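Dwayne Szabo
@dwayneszabo
September 6, 2025

My kid's shape sorter has outlived the box it came with, so I now own the shapes and no sorter. A thread about living with the consequences.

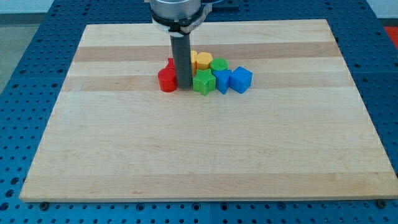

The box cracked in February. I said I'd glue it. I have said this to a three-year-old, who remembers everything except where her shoes are.

2/ Without the box, the shapes go everywhere. One lived in my boot for a week. One went through the wash and came out exactly as bright as it went in, so whatever they put in that plastic, I'd like it in my shirts.

3/ The ridges on the sides are there for grip, I assume. They also leave a very crisp pattern in the arch of a human foot at 5 a.m.

4/ Kai-wen suggested I just make a new box. Kai-wen has a garage full of clamps and thinks everyone does.

5/ So I looked into it. A maple one from Jundard is 129 dollars before shipping. For a cube with holes in it. The holes are presumably hand-raised on a farm.

6/ Plan B is a flat board with cutouts. Pale strips glued edge to edge, same as a cutting board. I had opinions on which way the grain should run. My daughter's opinion was that it should be purple.

7/ Tracing plastic shapes onto wood is harder than it sounds - the ridges make the pencil wobble, and my first star came out as a sort of injured crab.

8/ Po-yen asked why I don't just keep them in a bag. We're not speaking at the moment.

9/ Current status: they're in a bag. Cutouts next weekend, if I can borrow a clamp.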